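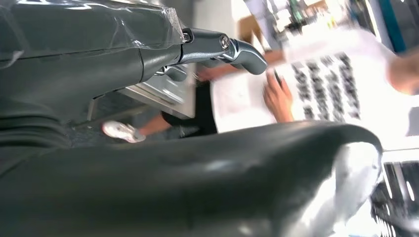

Paper sheets get lost, a reader wrote in after the March piece on stock rooms, and any place that still counts T-shirts with a pen will end up counting them twice. The reader wanted to know why a handwritten sheet should be kept at all when a spreadsheet does the same job.

I put the comment to Rosalind Kowalczyk, who keeps the garment store at Sulby. She had read it already and did not disagree with the first half.

"Sheets do get lost," she said. "We lost two last year. One came back inside a carton, folded into a shirt. The other I had to rebuild by recounting the shelf."

The store holds printed cotton T-shirts, most of them white with black lettering, in adult sizes. At the last full count it held 1081. The count is done standing up, one shelf at a time, with a sheet of plain white paper and a pen, and the figures are typed into a spreadsheet at the end of the day. Kowalczyk has kept that order of work since the store moved out of the old Oyelaran building.

She tried the other order first. For a few weeks she carried a laptop along the shelves and entered the numbers directly.

"You need one hand for the stack and one hand for the record," she said. "With a laptop you need a surface as well. I was putting it down on the shirts. Then I'd move the shirts and have to move the laptop. The typing was fast and the walking back and forth was slow."

A tablet was better, she said, but the errors changed character. On paper a wrong number gets a line through it and the right one goes next to it. On the tablet the wrong number was simply replaced, and when a total failed to match there was no trace of where she had hesitated.

"If I crossed something out, I know I was unsure about that stack. I go and look at that stack first. It saves a lot of looking."

The sheet itself has changed several times. The current one is ruled by hand on a master and photocopied. Rows are shelves and columns are sizes. There is a wide margin on the right for notes, which she considers the most useful part of the page. Typical entries are "collar stained," "print cracked at lower edge," and "size label missing, measured as M." A printed form from Hulham was used for a while and dropped. It had boxes for style code, supplier code and bin code, and no space to write a sentence.

"We don't have bins," she said.

I asked about pens. Pencil smears when the sheets are stacked, and a felt tip goes through the paper, which is a real problem when the paper is resting on a white shirt. She uses a black ballpoint. Gel ink is banned from the room. The rule dates from a single mark on a sleeve that would not wash out.

"Cap on, or point in, whenever you're handling cloth. I say it every time. People hold the pen in the same hand they lift the shirt with. Everyone does that, me included. So the point has to be in."

The backing matters too. Loose paper held in the hand bends at the moment of writing, and a 1 turns into a 7. She tried a clipboard, but the metal clip caught on knit fabric and pulled threads. The present arrangement is a piece of stiff card with the sheet held by two rubber bands, one at each end. It weighs very little and has no edge that will snag.

Folding came up next, as it affects the count. A shirt folded in thirds with the print facing up can be identified without being opened. A shirt folded in half with the print inside has to be lifted and turned. Kowalczyk wants all stock folded print up, collar toward the aisle, in stacks low enough that the bottom shirt can be read by tipping the pile with one finger. High stacks lean, and a leaning stack gets miscounted at the bottom.

Prints with a lot of solid black need more care. In a warm room the ink surface can stick to the back of the shirt above it. She puts a sheet of tissue between those and nothing between the others. The tissue is noted in the margin so that it is not counted as an item by someone working quickly by feel.

"That happened," she said. "Somebody was counting edges with a thumb. Tissue has an edge."

The shelving is from Trodonero, open at the front, with adjustable supports. She has no complaint about it apart from the lowest shelf, which sits close enough to the floor that the counter has to crouch or work from one knee. She counts that shelf first, while she is fresh, and advises anyone helping her to wear shorts or loose pants and flat shoes.

On the question of counting twice, she accepts the reader's point and does it on purpose. Each shelf is counted by one person going up and a second person coming down, on separate sheets. The two sheets are compared before anything is typed. A difference of 1 is recounted immediately. A larger difference usually means that one of the two skipped a stack, and the margin notes tend to show which.

"If both sheets agree, I type one number. I don't average. I've seen people average."

The sheets are kept after the count. They go into a box in shelf order, with the date in the top left corner and the initials of whoever held the pen in the top right. There are 2149 in the boxes so far, going back to the Oyelaran years. She has had reason to go back to an old one 3 times, each time over a shirt whose size label had gone missing before the records were typed up.

I asked whether three times justified the boxes.

"They take up one shelf," she said. "It's the low one. I wasn't going to put anything good down there."

The next full count is set for 9/5/26. She plans to try a larger sheet, turned sideways, so that the kids' sizes will fit on the same page if the store starts to carry them. The stiff card will have to be cut again to match, and she has not found a piece wide enough that stays flat.

Filed under: Storage & Stock Rooms, Textiles, Interviews

Related
Stock rooms without software
Tissue, paper or nothing: what goes between printed shirts
Setting shelf heights for folded cotton
Which inks wash out of white jersey
Relabeling garments with missing size tags

Contact | Send a correction | All rights reserved | Back to top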